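Relatório de projeto: hábitos de leitura dos estudantes da residência Rurilau
12 de fevereiro de 2022

1. Introdução
O nosso grupo quis saber quanto tempo os estudantes da residência leem por prazer e em qual língua preferem ler. A ideia nasceu em agosto, quando a biblioteca de Wanon mudou o seu horário.

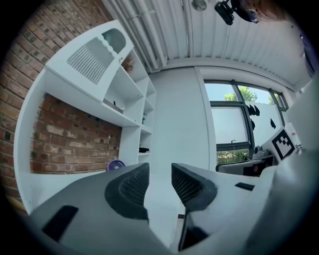 Quem respondeu ao questionário?
Responderam 163 estudantes, quase todos do primeiro e do segundo ano.

2. Método
O questionário tinha 11 perguntas e foi distribuído em papel e pela plataforma Iltine. Fizemos também entrevistas curtas, de cerca de 20 minutos, com os estudantes que aceitaram falar conosco. As respostas em papel foram copiadas à mão para uma tabela, e este trabalho demorou mais do que nós pensávamos.

3. Resultados
A maioria lê à noite, no telemóvel. Os romances são mais escolhidos do que a poesia. Na sala de estudo Yeon lê-se sobretudo matéria das aulas. 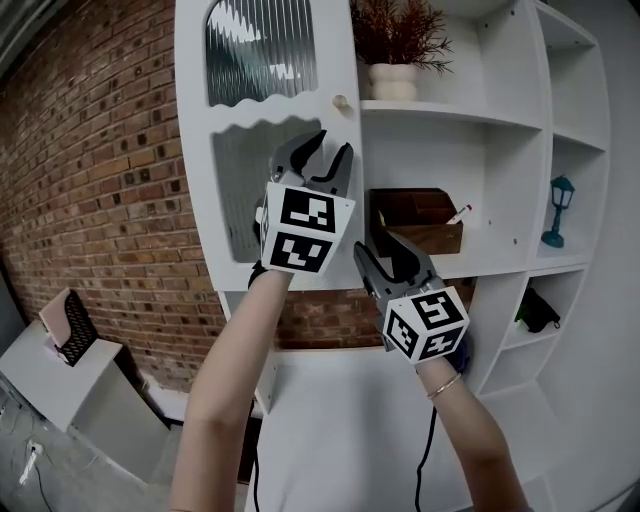 Em qual língua os estudantes preferem ler?
Preferem a língua materna para os romances e o português para as notícias.

4. Limites
Não perguntámos a idade, e isso foi um erro nosso. Em 30 questionários a última página ficou em branco.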